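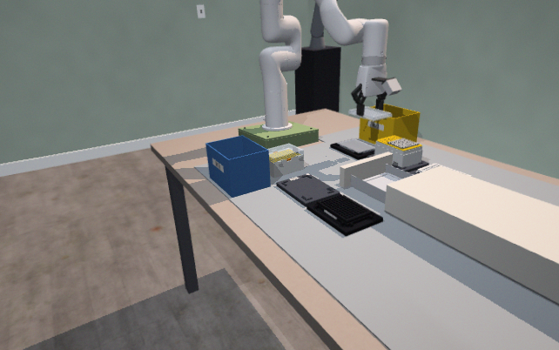
Light gray mat on a lab table, with a blue storage bin and a small tip rack.

Backlund 442 Bench Mat
Sold by Dikbridge Lab & Workroom Supply

Bench mats are one of our favorite things in the whole catalog, which probably says something about us. A good one makes a hard tabletop quieter and kinder to glassware, it stops small parts from skating off toward the floor, and it takes the stains and scratches so the table underneath doesn't have to. We've carried mats from several makers over the years and the Backlund 442 is the one we keep putting on our own benches in the packing room in Mukport.

It's a plain mat. No printed grid, no logo in the corner, no raised lip. What we love is the surface, a fine matte texture you can feel with a fingertip but can still wipe in one pass. Set a glass bottle down on it and you get a soft little thud where there used to be a clack (our packing room is a much nicer place to talk on the phone now!).

What it's made of

The 442 has 2 layers bonded together. The top is a smooth, dense rubber that shrugs off most everyday spills: water, salt solutions, dish soap, coffee, dilute alcohol. The bottom is a softer foamed rubber that grips the table and gives the mat its cushion. You can cut through both with a sharp utility knife and the edge stays clean, with no fraying and no crumbs.

Strong solvents are another story. Acetone left sitting will dull the top layer, and so will concentrated acids. Wipe them up right away, or put a glass or steel tray on the mat for that kind of work. We left an acetone-soaked rag on a scrap overnight and by morning there was a cloudy patch the shape of the rag. It never came out, though the rubber was still sound.

Sizes

Cut from the roll: 1000 mm wide, sold by the foot, shipped in one continuous piece up to the length you order.
Side strip: 405 mm wide, same rubber, same color. Handy for shelves, carts, windowsills and the narrow ledge behind a sink.
Sample square: big enough to set a mug on and get a feel for the texture. Free with any order if you ask in the notes box.

Widths are in millimeters and lengths are in feet. We know. That's how the roll comes in and how our cutting table is marked, and every time we've tried to change one of them we've ended up with wrong cuts. If you'd like help converting, send us your table size in whatever units you measured it in and we'll do the math for you.

Color

Light gray or dark green. Light gray is the one most people pick for detail work, and dropped screws and dark O-rings show up beautifully against it. Dark green hides ink and grease better and is easy on the eyes under bright overhead lamps. Rolls made in April came out a hair bluer than our older stock, in the gray only. You won't notice it on a single table, but if you're adding a second piece beside an older one, tell us when you bought the first and we'll try to match it.

Laying it down

Unroll the mat the day before you plan to trim it, right side up, in a room at normal temperature. It will have a curl at the end that was on the inside of the roll. Put a few heavy books on that end and leave it alone overnight.

Wash the tabletop and let it dry. Dust is the main thing that makes a mat creep, and a fresh wipe underneath does more than any tape. Lay the mat with the factory edge along the front of the table, where you'll see it, and leave your cut edge for the back. Trim against a steel ruler with two light passes of the knife. A new blade really helps. Please don't cut it where it lies on a table you care about; slip a piece of scrap board underneath first.

If your table has rounded corners, trace them from below with a soft pencil and cut a little outside the line. You can always shave off more.

We don't recommend gluing it. The foam backing holds well by weight and grip alone, and you'll want to lift the mat a few times a year to clean under it. For carts and anything else on wheels, a strip of double-sided carpet tape at each end is plenty.

Cleaning

Warm water, a drop of dish soap, a soft cloth. For dried-on marks, lay a damp cloth over the spot for ten minutes and then wipe. Ballpoint ink comes off with rubbing alcohol if you get to it the same day. Permanent marker mostly does not come off, and we speak from experience.

Stay away from scouring pads, which polish the texture into shiny patches. Small mats can go in a utility sink. Dry both sides before they go back on the table, or the foam will hold the damp against the wood or laminate.

Where people use it

Teaching labs and sample rooms are the obvious ones, and they're where most of our rolls go. But we've also sent it out for sewing tables, model railroads, a clock repair bench, potting sheds and the bottoms of tool drawers. A bakery asked about using it under dough. It isn't rated for food contact, so we pointed them to the Fondetetti pastry sheet, also on this site, which is a lovely product and washes up like a plate.

It isn't a cutting mat, either. A craft knife will leave marks, and they don't close up. It isn't an anti-static mat and has no snap for a ground cord. If you work with circuit boards, look at our grounded mats and pick one of those.

A few things to know before ordering

New mats smell like rubber for a week or so. Airing the roll in a garage or near an open window speeds that along.

The top is comfortable for hot mugs and warm glassware, but please use a trivet or a ceramic tile under anything straight off a hot plate.

Cut lengths can't be returned unless we made the mistake. Side strips in their original wrap can come back any time within the normal return period.

Long pieces ship rolled on a cardboard core. Hang on to the core if you have room, it's the best way to store the mat later. Folding leaves a crease that takes ages to relax.

Page updated July 2023. Dark green side strips are back in stock.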